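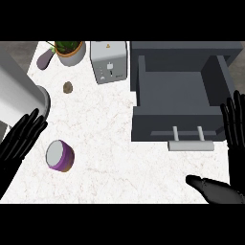 Render: marbled countertop from above, drawer open

Esura Morning: the move to a three-hour block

wubit_h
27 Feb 2020
Esura confirmed the new schedule. The morning program goes from two hours to three in September, with Awuor Nyaga as sole anchor for the first hour. The 19-minute regional segment from Gretcombe is dropped. No replacement has been named.

kumsa_relay
The regional segment is moved, going by the release. It goes to the digital feed as a separate file, same length.

wubit_h
Digital only counts as dropped for anyone on antenna. Pratholm has 82 relay sites and most of those homes never open the app.

rwolde
Does the third hour carry local ad breaks? The Pratholm affiliate contract allows an opt-out at the top of each hour. If that still holds, a station could slot Gretcombe back in itself.

kumsa_relay
It holds through the current term. The station needs its own playout operator at that hour, though, and Pratholm cut that shift.

rwolde
Playout can be automated. We ran a timed opt-out for a year with two missed cues.

wubit_h
Two misses on a live network join is two too many. Robel Lemma produced the segment and his name isn't on the new staff list either.

kumsa_relay
The list covers on-air staff only. Producers are on page 4.

wubit_h
Checked page 4. He's there, under digital.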